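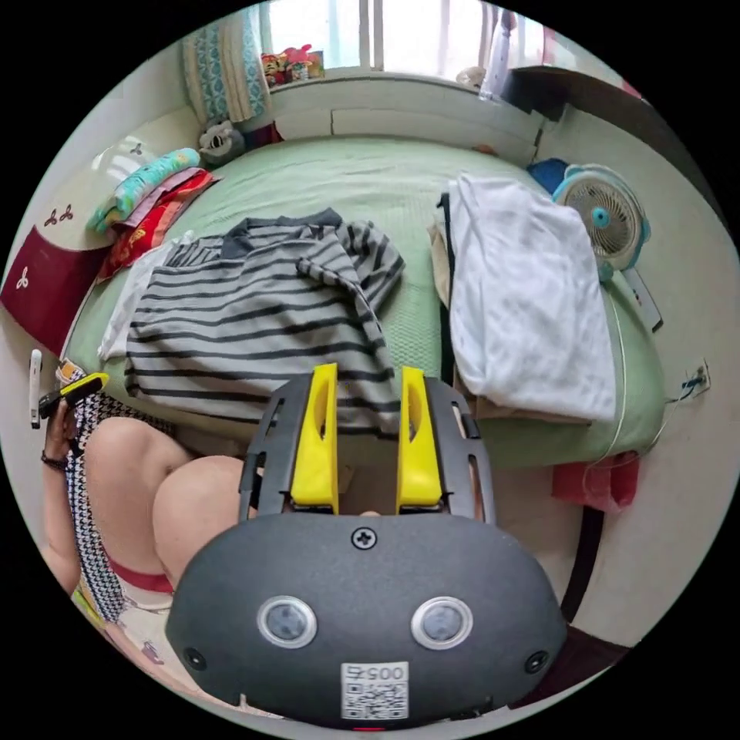

手持ちグリッパーで家事の動作を記録する作業について、自分用の決めごとを2月に一度まとめた。その後かなり直したので、今の版をここに置いておく。前の版は消した。

対象は洗濯物、おもにシャツとタオル類をベッドの上で広げる、たたむ、重ねる、という作業。台所仕事や机の上の片づけにはそのまま使えないところがある。ロボット本体の安全規格の話は出てこない。人が手で持つ器具で、モーターで腕が振れるわけでもないので、産業用ロボットの柵や非常停止の考え方を持ちこんでもあまり噛み合わない。とはいえルールがいらないわけでもなく、データの質と、家の中を撮ることの扱いと、自分の手首の三つについては書いたものが必要だった。

## もとにした文書

Lorhamの作業者向け手引き(全74ページ)と、Teveroが配っている短いチェックシートの二つを下敷きにした。手引きは前半がよくできていて、後半のファイル管理の章は会社の倉庫で大人数が同時に撮る前提で書かれている。一人でやる分には読み飛ばしてかまわないと思う。

チェックシートのほうは一枚に収まっていて、毎回見るならこちらが向いている。ただ「自然に動くこと」という項目があり、これは何も指示していないのと同じで、最初は困った。自然に動くと自分の場合は空いているほうの手が出る。片手作業の記録なのに、である。今は「左手で布に触れたらその回は失敗として記録する」と書き換えて使っている。

Van der Lindenの文書も読んだが、据え置きアームの遠隔操作が中心で、参考にしたのは用語の定義だけ。

## 始める前

1. レンズを乾いた布で拭く。息を吹きかけない。
2. 指を一番開いた位置と閉じた位置で止め、左右の先端がそろっているか見る。
3. 本体の番号を記録用紙に書く。
4. ねじのゆるみを指で確かめる。
5. カーテンと照明を決めて、その日は途中で変えない。
6. 使う布を決める。

3を省いたことが一度ある。借りていた2台のうちどちらで撮ったのか後でわからなくなり、50回分をまるごと捨てた。校正値が個体ごとに違うため、番号がないと位置の計算が合わない。動画だけ見れば判別できるだろうと思っていたが、2台とも同じ形で、画面に番号が映る角度とそうでない角度がある。手で書くのが早い。

5は意見が分かれるところだと思う。Lorhamの手引きは光の条件を変えながら撮ることを勧めている。自分も変えることには賛成で、違うのは単位だけ。一つのまとまりの途中で変えると、後で失敗の原因を調べるときに光なのか布なのか手なのか切り分けられない。日ごとに変えれば条件は十分ばらける。晴れの日の窓際は逆光で布の端が飛ぶことがあり、そういう日も記録には残して、備考欄に「逆光」とだけ書いている。

## 部屋の状態

片づけてから撮るか、そのまま撮るか。手引きには「作業面以外は生活の状態を保つ」とある。この項目はそのまま採用した。枕や畳んだ布や小物がある部屋で使うロボットのためのデータなのに、ホテルのように整えた部屋ばかり集めても仕方がない。

例外は次のもの。

- 顔が写っている写真や額
- 郵便物、診察券、薬の袋など、名前や病気がわかるもの
- 画面に文字が出ている端末
- 鏡
- 本人が撮ってほしくないと言ったもの全部

最後の項目は理由を聞かないことにしている。家族の持ち物は見た目で判断できない。ぬいぐるみ一つでも嫌だという人はいるし、逆に通帳が置いてあっても平気な人もいる(通帳はどけてもらう)。

鏡は見落としやすい。広角のレンズは自分の目で見ているよりずっと外側まで入る。立って部屋を見回して大丈夫だと思っても、記録を再生すると端に自分の膝や腕が入っている。体が写ること自体は問題にしていないが、顔は困る。確認は必ず、器具を作業の高さに構えて試し撮りした映像で行う。

コードの取り回しも先に見ておく。扇風機や充電器の線が足元を横切っていると、布を追って体の向きを変えたときに引っかける。抜けるものは抜き、抜けないものは壁側に寄せる。

## 動かし方

細かく書くときりがないので、守らないとデータが使えなくなるものだけ。

**開始姿勢で2秒止まる。** 終わりも同じ。処理の都合で前後が少し切られるので、動きながら始めると最初のつかみが欠ける。

**つかみ直しは失敗に数えない。** 一度つかんで外れ、もう一度つかんだ、というのは成功の中に入れる。人間も普通にやる。三度目で成功したものも成功。四度目からは失敗。三と四の間に根拠はない。決めておかないと日によって甘くなる。

**速さは普段の半分くらいを目安にする。** 速いと映像がぶれる。遅すぎるのも困る。慎重にやろうとして布の手前でいちいち止まる癖がつくと、その停止も動作として学習される。自分の初期の記録は全部これで、再生すると見ていていらいらする。

**布の端を見失ったら続けない。** 指が隠れて端が見えないまま引っぱると、たまたまうまくいくことがある。うまくいった記録ほど後で害になる。いったん離して、見える位置から入り直す。

**シャツの袖は片方ずつ。** 内側に折った袖が、反対側を折るときに戻ってくることがある。戻ったら戻ったまま直す動作も撮っておく。切り貼りして戻らなかったことにしない。

縞の入ったシャツは、折り線のずれが目で見てわかるので練習用にはいい。逆に無地の濃い色は折り重なった端がわかりにくく、慣れないうちは避けたほうが早く進む。下に敷く布の色も同じで、薄い色のシーツの上に白いものを広げると境目がぼける。これは避けるべき条件というより、割合の問題として扱っている。白い布の回が少なすぎるのもよくない。

## 回数と休み

一日の上限は100回。Tevero側の目安は300回だが、これは何人かで交代する場合の数字で、一人でやると手首がもたない。初めの週に無理をして、親指の付け根が痛くなって数日休んだ。休んだ分を考えると少ないほうが結局たまる。

50回で一度、器具を置いて立つ。ベッドでの作業はどうしても前かがみになり、手首より先に腰にくる。座ってやるか立ってやるかは日によって変えている。目線の高さが変わるとカメラの高さもつられて変わるので、どちらでやったかは記録用紙に書く。

時間で区切る方法も試した。時計を気にして途中の一回を急いでしまうのでやめた。

## 記録用紙

紙を使っている。表計算に直接入れていた時期もあったが、片手がふさがった状態で入力すると打ち間違いが多い。紙に書いて夜に写す。項目はこれだけ。

- 日付
- 本体番号
- 場所(部屋の名前。住所は書かない)
- 布の種類と色
- 光
- 座位か立位か
- 成功、失敗、無効
- 備考

失敗と無効は分ける。失敗はやってみて畳めなかったもの。無効は電話が鳴った、人が入ってきた、電源が落ちた、など作業と関係ない理由で終わったもの。Analovの書式ではこの二つが同じ欄になっていて、集計すると失敗率がやけに高く出る。失敗の記録には使い道がある。無効はほとんどない。混ざったものを後から分けるには全部見直すしかない。

備考は短くていい。「袖戻る」「端見えず」くらいで、後で探すときには足りる。長く書いた日のほうが読み返していない。

## 保管と消去

撮った日のうちに本体から移し、移した先で再生できるのを確かめてから本体側を消す。順番を逆にしない。

ほかの人の家で撮ったものは、渡す前に一度その家の人に見てもらう。全部は無理なので、最初と最後、それに無作為に選んだいくつかを等速で。早送りで見せたことがあるが、あれでは見せたことにならない。見た後で消してほしいと言われたら、その部分だけを切らずに、その回を丸ごと消す。途中が抜けた記録は動作のデータとしても使いにくい。

同意書はLorhamのひな形を短くして使っている。残したのは、何を撮るか、誰に渡すか、いつまでなら取り消せるか、連絡先。取り消しの期限は、渡した後にどこまで追いかけて消せるかで決まるため、先方に確認してから日付を入れる。ここを空欄のままサインしてもらってはいけない。

## まだ決めていないこと

音声をどうするか。今は切っている。布をつかんだときの音が役に立つという話も読んだが、家の中の音には会話が入る。テレビの音も入る。残す利点がはっきりするまでは切ったままにする。

指先の汚れの扱いも決まっていない。布の繊維や糊が薄くついて滑り具合が変わる。毎回拭けば条件はそろうが、実際に家で使う機械が毎回拭いてもらえるとは思えない。とりあえず一日の始めに一度だけ拭いて、途中では触らないことにしている。

もう一つ、厚手のもの。冬物のセーターはこの手順だと三つ折りの最後で厚みが出て、指の開きが足りないことがある。薄く二つ折りで終えるのを「成功」と呼んでいいのかどうか。用途の側で決めてもらう話だと思い、Teveroに問い合わせを出してある。返事が来たらこの項を直す。

2026年4月7日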